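The Nillwood Folding Pew Kneeler
From Istance Church Supply

Most congregations own kneelers of two kinds: the ones that squeak, and the ones that have been sat on by somebody's uncle and no longer fold. The Nillwood was drawn up for churches that have both.

It hangs from the book rail of the pew in front on a pair of steel hooks and swings down on a slow hinge. The slow part matters. Older models drop like a trapdoor, usually during the silent prayer, and our designer Heriberto Echeverri spent most of a winter on a hinge that takes its time. Children will still try to stamp on it. It has been stamped on 1,838 times on our test bench, and it folded up again after the last one.

The pad is firm foam under a wipe-clean vinyl cover. It is not luxurious. We did try a softer version, and the parish that tested it reported that people were slow to get back up.

Specifications
Length: 66 inches (seats three adults, or one family that doesn't care to be crowded)
Colors: burgundy, moss, and a brown we call Ellel
Hooks: fit most book rails; measure yours first, please
Price: $87 each, hooks included
Covers: sold separately, zip off, machine wash cold

Fitting
You will need a tape measure and a helper who can hold one end without offering opinions. Hang the hooks, slide the bar through, and tighten the two thumbscrews. Leave them finger-tight. If you own a power driver, leave it in the truck.

Ordering
Orders placed before noon ship the same day, except in December, when every church in the country remembers Christmas Eve at once. For a whole sanctuary, write to Morfudd Foulkes in our sales office with your pew count and a sketch. She has worked from bulletins, napkins, and the back of a hymn sheet.

If your pews are curved, look at the Escobedo instead — same pad, shorter bar, and a hinge at each end.
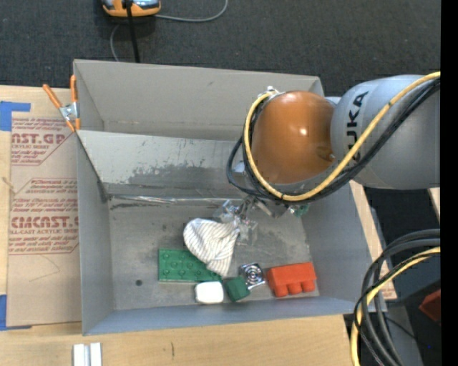 Replacement thumbscrews come in bags of 3, and you will want a bag.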